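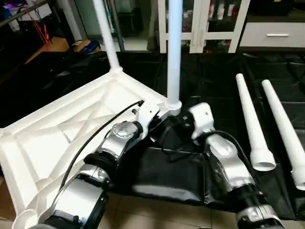
From: Octavian Dobre
To: bimanual-bench list
Date: 17th March
Subject: Re: Gistari fingers on the table assembly task

Musa Oyelaran wrote:
> We get slip on the tubular legs with the stock fingers. Has anyone
> compared them with the Gistari set on the same arms? Also interested in
> whether you changed force limits between runs.

Musa,

Yes, on the white plastic table, panel upside down, one leg per socket. Same two arms, same controller, 59 trials per finger set. Force limits were left alone.

Stock: 6 drops, all during the lift from the sheet. Gistari: 2 drops, both with the grasp too close to the flared collar. The flare pushes the fingers apart and the leg rolls. Grasping higher on the tube fixes that, but then any tilt error shows up at the socket.

Seating is a separate problem. The Gistari pads are softer, and the leg rotates in the grip when the collar meets the socket. Kane Grimshaw is trying a harder pad - no numbers yet.

Two things to check on your side. Cable slack at the wrist: ours pulled on the housing at full roll until we rerouted it. And glare: glossy black sheeting gives false depth returns near the creases, so we mask the sheet before fitting the tube axis.

Logs are on the Usto share, folder 444. Darius Nistor has the finger drawings if you want to print a set.

Octavian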